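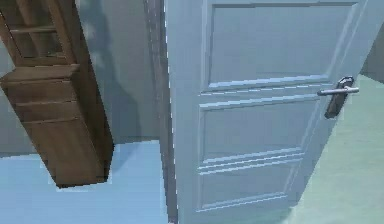

*Hutch cabinet and lever door in the Kutari viewer. Blue floor on one side of the doorway, green on the other.*

# Kutari

Kutari is the simulated apartment we use to practice door opening for Gumuvard, the mobile arm we're building in a shared workshop. Gumuvard is a wheeled base with one homemade arm on top, and it has exactly one job for now: get to a door, push down the lever, and go through. Doors are hard! They're also great fun, and a simulated door never needs its hinges put back on.

This repo holds the room files, the door model, a small set of recorded runs, and the scripts that tie it all together. If you're building an arm at home and want something to point it at, please take it.

Last updated October 6, 2025.

## What's in here

- `rooms/` – two-room layouts joined by one doorway
- `doors/` – the three-panel lever door, plus handle variants
- `furniture/` – the hutch cabinet and a few plain boxes to bump into
- `runs/` – 2,000 recorded attempts, successes and failures together
- `kovo/` – the controller that plays runs back on the real arm
- `tools/` – viewer, room editor, export scripts

## Getting started

You need Python and a machine with a halfway decent graphics card. The viewer also runs without one, only slower.

```
git clone <this repo>
cd kutari
pip install -r requirements.txt
python tools/view.py --room rooms/two_floor.json
```

Drag to orbit, scroll to zoom, press `O` to swing the door and `R` to reset everything. `H` shows the handle's collision shape, a much simpler shape than the one you see drawn.

To play back a recorded run:

```
python tools/replay.py --run runs/pull_lever --speed 0.5
```

## The rooms

Each room gets its own floor color. We started doing this in June when we kept losing track of which side of the door the base was on, and it has turned out to be the most useful debugging trick in the whole project. You glance at the floor and you know where you are. The colors are set per room in the JSON, so change them to whatever you like, but keep them different.

Walls are plain gray. Lighting is one soft source with shadows on. You can turn shadows off with `--flat`, but leave them on if you're training anything with a camera, please. Our first vision model learned on flat lighting and was hopeless the minute the workshop lamps came on.

## The door

A panel door with molded edges, hinged on one side, with a lever on a tall backplate. The panels are real geometry, so they catch light along the moldings and give the camera something to lock on to.

Things you can set:

| Setting | Default | Notes |
|---|---|---|
| `open_angle` | 30 | degrees, starting position |
| `lever_spring` | medium | `soft`, `medium`, `stiff` |
| `hinge_drag` | low | raise it for a sticky old door |
| `swing` | push | `push` or `pull` |

`pull` is far harder than `push`. Gumuvard has to back up while holding the lever, and the base and the arm disagree about who is in charge. Start with `push`.

## The runs

All of the recorded runs were driven by hand with a game controller, by whoever was in the shop and wanted a turn. Each run has its own folder with joint positions, base position, door angle, lever angle and a result. Results are `through`, `opened`, `touched` or `missed`.

We kept the bad ones on purpose. The `touched` runs are full of near misses where the gripper slides off the end of the lever, and training with those included made a big difference for us.

Runs are logged at 100 samples per second. If that's more than you need, `tools/thin.py` will cut it down.

## Kovo

Kovo is the bit that takes a run and sends it to the motors. It's small and you can read all of it in one sitting. It talks to the Schouten board, our own motor driver, and the wiring notes for that are in `kovo/WIRING.md`. If you have a different driver, the only file you need to replace is `kovo/bus.py`.

Always do the first replay with the arm clear of the door and one hand on the stop button. We run at half speed until a motion has gone cleanly 5 times, and then we turn it up.

## Known problems

- **The cabinet tips and floats.** The hutch cabinet can sit at a steep lean with its base off the floor. The rotation is applied before the offset in `furniture/place.py`, and the cabinet has no gravity on it. Fix in progress. It doesn't touch the door physics.
- **Jagged edges.** Furniture outlines and the strip beside the door jamb come out stair-stepped, with white pixels along the boundary. `--aa 4` helps with the outlines. The white column needs a proper fix.
- **Drawers don't open.** The cabinet's drawer fronts have no knobs and no joints. We'd love to have working ones.
- **Lever clips the backplate** on `stiff` when you hit it fast.
- **Replay drift** on long runs. The base ends up a little left of where it should be. We think it's wheel slip that we aren't modeling.

## Helping out

Yes please! New doors are the best thing you could send. Round knobs, sliding doors, a fridge, anything with a handle. Put the model in `doors/`, add a JSON next to it, and include a run or two so we can see it move. Bug reports are just as welcome, and a screenshot from the viewer with the room file name is plenty.

## License

Code is MIT. Rooms, models and runs are CC BY 4.0.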